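Facilities Help Desk – Standura Building, Kerutville
Ticket 2815
Category: Heating and ventilation
Opened by: Roya Bakhtiari
Assigned to: Finn Kettler
Priority: Normal
Status: Closed

Original request
The second-floor workroom does not hold a steady temperature. The thermostat by the door is set to 70 degrees, but the room becomes uncomfortably warm by late morning and cools off sharply after lunch. Air can be heard moving through the ceiling vents at all times. Staff at the long table report a strong draft. Please advise.

Attachments (2)
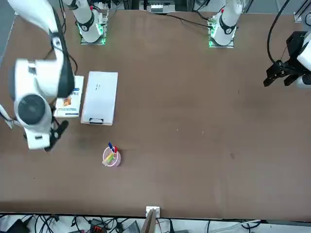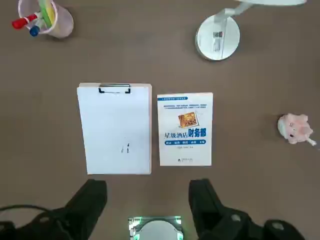
Second-floor workroom, tabletop

Entry 1 – Finn Kettler
Request received and acknowledged. The thermostat display was checked against a handheld thermometer placed next to it, and the two readings agreed. Fresh batteries were installed as a precaution. The requester was asked to leave the setting unchanged until the next visit and to write down the times at which the room felt too warm or too cool.

Entry 2 – Roya Bakhtiari
Times recorded as requested. The warm period begins shortly after 10:30 and the cool period shortly after 1:00. The pattern was the same on each day recorded. Hannelore Kramer, whose office shares the north wall, reports no trouble on her side.

Entry 3 – Finn Kettler
The building schedule was reviewed. The workroom was still assigned to the winter program, which should have been replaced in April. The room was moved to the summer program at 4:15 p.m. The supply fan was also found set to "On" at the wall control. It has been returned to "Auto." Please allow one full working day before reporting results.

Entry 4 – Roya Bakhtiari
The morning is improved. The draft remains, although the fan now stops between cycles. When it does run, the vent nearest the window is much stronger than the others.

Entry 5 – Finn Kettler
Airflow was measured at each of the 3 ceiling vents. The vent nearest the window delivered 400 cubic feet per minute against a design value of 300. The damper above it was fully open and its locking nut was missing – the blade had most likely drifted over time. The damper was reset by hand and a new nut was fitted. A second reading matched the design value. The filter was dirty and was replaced during the same visit.

Entry 6 – Eckhard Reinholz, Building Services
Reviewed. The schedule error also affected the copy room and the small conference room, and both have been corrected. Tenants are reminded that wall fan controls should remain on "Auto" unless Building Services has given other instructions. Requests for a different setting should be submitted as a new ticket.

Entry 7 – Roya Bakhtiari
The temperature has been steady all week and the draft is no longer noticeable. The ticket may be closed.

Resolution
Schedule corrected, fan control reset, damper adjusted and secured, filter replaced. No charge to tenant. Next filter check to be added to the regular maintenance list.
Closed by Finn Kettler, 9 June 2018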